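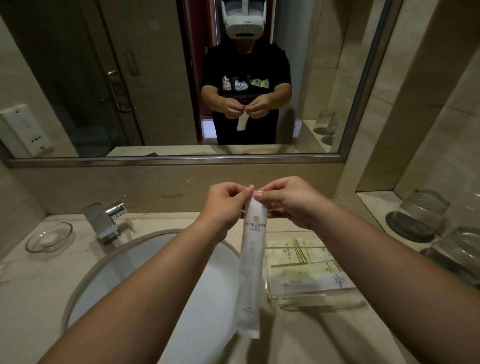

洗手台前，一支独立包装的一次性牙刷。

酒店“按需提供”洗漱用品，省下来的钱去了哪里

6月28日，星期六

连锁酒店集团Cokley日前宣布，旗下门店将不再在客房内主动摆放牙刷、梳子、剃须刀等一次性用品，住客如有需要，可向前台索取。集团把这项安排称为“Vadis计划”，首批涉及40家门店，其余门店何时跟进，公告里没有写。

公告用了不少篇幅谈减塑，数字却给得很少。全文只有一处具体数据：今年4月试行期间，参与试点的6家门店一次性牙刷的领用量有所下降，其中一家当月少发了300支。这家门店有多少间客房、当月入住率如何、下降之前的基数是多少，统统没有交代。少发300支牙刷，对一家生意清淡的小店和一家天天客满的大店，意思完全不同。拿这样一个数字来证明计划有效，说服力有限。

更值得问的是成本。牙刷不摆了，房价并没有跟着动。记者在订房平台Navbridge上查看了首批名单中10家门店的页面，没有一家因为取消客房用品而调整价格，也没有一家在房型说明的显眼位置提示住客自备。多数门店把这句话放在“入住须知”的末尾，要展开折叠栏才能看到。对深夜抵店、行李里没有牙刷的住客来说，这样的提示等于没有。

集团在书面答复中表示，节省的费用将“用于提升整体住宿体验”，但没有说明金额，也没有说明用在哪些项目上。问到是否会由第三方核查减塑成果，答复是“正在研究”。

“按需提供”这四个字本身也有弹性。试点期间，有住客在点评中写道，打电话到前台后等了很久才有人送来牙刷；也有人说，前台直接递上一整套，梳子、浴帽、棉签一样不少，自己只想要其中一件。如果索取的结果仍是整套发放，减掉的塑料恐怕要打个折扣。公告对前台应当如何发放没有统一要求，各店做法不一也就不奇怪了。

为酒店供应洗漱用品的Alaoui公司则在推销另一条路：把塑料包装换成纸袋，牙刷柄改用可降解材料。这家公司的宣传册称新品“回归自然”，但没有写明需要什么条件才能降解、降解要多长时间。不少可降解塑料要在工业堆肥环境下才会分解，混进普通生活垃圾送去焚烧或填埋，与普通塑料的差别未必有宣传册上说的那么大。新品单价高于旧款，这部分差价由酒店承担还是转到房费里，供应商说要看各家谈判。

减少一次性用品，方向上很难反对。住客用过一次就扔掉的牙刷，数量确实可观，不少常出差的人也早就习惯自带。问题在于，眼下能查到的材料里，酒店少了一项采购开支，住客多了一件要操心的事，而环境究竟得到多少好处，只有集团自己掌握的几个零散数字可供参考。

Cokley表示，将在计划覆盖全部首批门店后公布一份总结，未给出具体时间。届时是否会包括各店的客房数、领用总量和采购金额，集团没有正面回答。

首批门店名单可在集团网站查询。已经下单的住客如需牙刷，可在抵店前致电所订门店，确认领取方式及是否收费。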